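Call for Participants: Gatach Student Manipulation Project, Fall Section

Gatach is a two-term student project on robot handling of tableware. Applications are open to undergraduates in any engineering or computing major. The project runs from the Etadent teaching lab and ends with an entry in the Drunach student competition in December.

Participants record table-setting and clearing tasks with a pair of hand-held grippers, label the recordings, and train a control policy on them. The target for the term is 2,000 usable recordings. Each participant contributes 215 of these and writes the task notes that go with them. 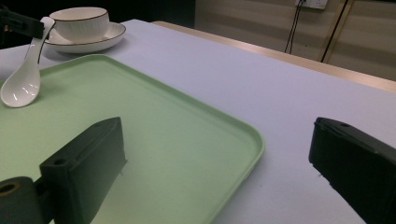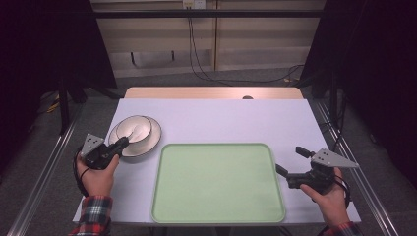
PROJECT AREA: TABLEWARE HANDLING

Work in this area covers cups, bowls, plates, spoons and trays. Thin rims and glazed surfaces are hard to grasp consistently, and the current policy fails most often on stacked dishes – a bowl on a plate in particular. New participants start with single objects and move to stacked ones after the first review.

Requirements
One programming course, any language
Ability to use both hands for repeated fine motions
Six hours per week in the lab, in blocks of at least 2 hours

Prior work with robots is not needed. Experience with Python or camera calibration is useful – state it in the application.

Terms
Participants receive course credit or a stipend of $400 per term. The two cannot be combined. Safety training is given in the first week.

How to apply
Submit a one-page statement and a transcript through the Aquino student portal. Applications close at the end of June 2018. Late applications go on the waiting list for the spring section.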